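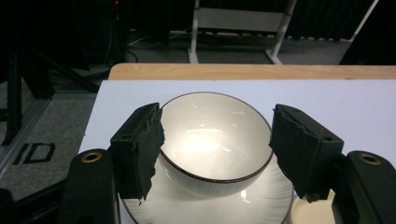 Fahmy

September 30, 2026

Ok so the white dishes. Quick post, I have to be out the door in 29 minutes and the dishwasher is still going.

I wanted a set with a thin dark line on the rim. Plain white I already had, plain white gets lost on a pale table. The line does it. You set a bowl on a plate and you can tell where one stops and the other starts, even on that lavender-white sheet I keep over the table when I'm sorting things. The plates have little ribs all around the wide part of the rim, which I love and which hold on to gravy like you wouldn't believe. Old toothbrush. Two seconds per plate. Fine.

Bought in April, from Nornon, the shop by the bus depot that only half looks open. Paid 32 dollars for a box of mixed pieces, no returns. Came home, unwrapped everything on the floor, found one saucer with a chip and one bowl that doesn't match anything. The bowl is now for keys.

What I've been doing this week is working out what lives together. Bowls on plates, or bowls with bowls? I had bowls with bowls for months and every single time I wanted one I took out the whole tower. Now a bowl sits on its own plate and the pair goes to the table as a pair. Soup, plate under it for the bread. Oatmeal, plate under it for the spoon. Takes more shelf, yes. I moved the baking tins to the hall closet to make room, and I haven't baked since, so we'll see how that goes.

Things I got wrong, fast version. Stacked the plates straight on each other with nothing between, and the ribbed rims scrape. It's a horrible sound. Cut up an old flannel shirt into squares and that fixed it. Also hung the cups from hooks for a while – looked great, but they're wide and shallow and they swing when the cupboard door shuts. I took the hooks down after the second clink. The holes are still there, need filler, keep forgeting.

Then the tray. I went back and forth on the tray forever. My old one was a big dark thing with handles that stuck out and caught my sleeve. The cream one is just a rectangle with rounded corners and a raised rim, no handles at all, and it's so much easier to put down next to a cup without shoving the cup off somewhere. Ordered it from Prostarent with a 100 day return window and I used maybe none of it, knew the first morning. It does slide a bit on the bare tabletop. A damp cloth underneath, or just don't fill it so full.
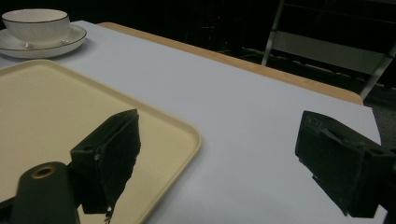 Rarkeo commented that a tray with no handles is asking for trouble on stairs, and would I please say how I carry a full cup on it without slopping tea in the saucer. Also wanted to know if the dark line on the rims fades in the dishwasher, having lost the gold off a whole set that way.

Fair questions. Stairs – I don't, the kitchen and the table are on the same floor and I carry it maybe ten steps. For stairs get handles. The cup goes over empty and I bring the pot after, that's the whole trick. As for the line, no fading so far but I run the short cycle, and the cups and saucers I mostly do by hand anyway. I've probably washed this stuff roughly 200 times by now, counting the days it went through twice. If it goes I'll say so. Gold I wouldn't risk.

Still to do: find out if Nornon has any more of the saucers, the chipped one is bugging me. Felt pads or something for under the plates where they go on the wood. And a second tray, same one, so I can keep the breakfast things on it overnight and still have a spare for when poeple come over.

Dishwasher just beeped. Going.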